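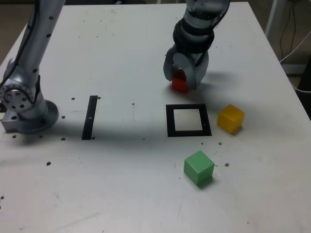

Two arms, three cubes, one taped square. The red cube is in the gripper.

February 2023

A reader wrote in December to ask when a machine will be able to put away the groceries. I have been putting off the answer because it depends on what you are willing to call putting away. If you mean moving a rigid object of known size from one spot on a flat surface to another spot on the same surface, then it can be done now, and has been possible for a long time. Most of what gets shown as progress in household robotics is a version of that task.

Cubes are a generous test object. Every face is flat, opposite faces are parallel, and a grasp that is off by a few millimeters usually still holds. A solid color on a white table makes the segmentation close to trivial. Even so, a cube turned at an angle to the gripper asks for a wrist rotation before the fingers close, and if the rotation is wrong the fingers land on corners and the cube spins out.

I tried a cut-down version at home last winter with a secondhand Olteck arm and the stock Rusonel planner. The job was to pick up a block and set it down inside a square of tape. Over 211 attempts with the blocks aligned to the table edge, I stopped keeping score of the failures early, as they were nearly all my own calibration. Then I ran 101 attempts with the blocks rotated by hand between runs, and that set was worth logging. Two faults covered most of the bad runs: a late wrist correction, and a release from too high, which let the block bounce over the tape.

A second arm does not help with either one. It extends the reach and allows a handoff, and it adds a collision problem that the planner has to solve on every move. With both arms enabled, Rusonel slowed down enough that I could have sorted the blocks myself while it was thinking.

Now compare the grocery bag. The bag deforms. The onions roll. The eggs have a force limit that nobody has printed on the carton, and the shelf already has things on it. The Skolatow people have a decent write-up on shelf insertion, and their numbers fall off as soon as neighboring items are allowed to touch. The shop floor is easier — Jacobs sells a bin-to-fixture cell that I would trust with machined parts — but the fixture is doing a large share of the work there, and kitchens don't come with fixtures.

So my answer to the reader is no for groceries and yes for blocks. Next I want to swap the blocks for spice jars, lids on, and leave the tape where it is. I still need softer finger pads for that.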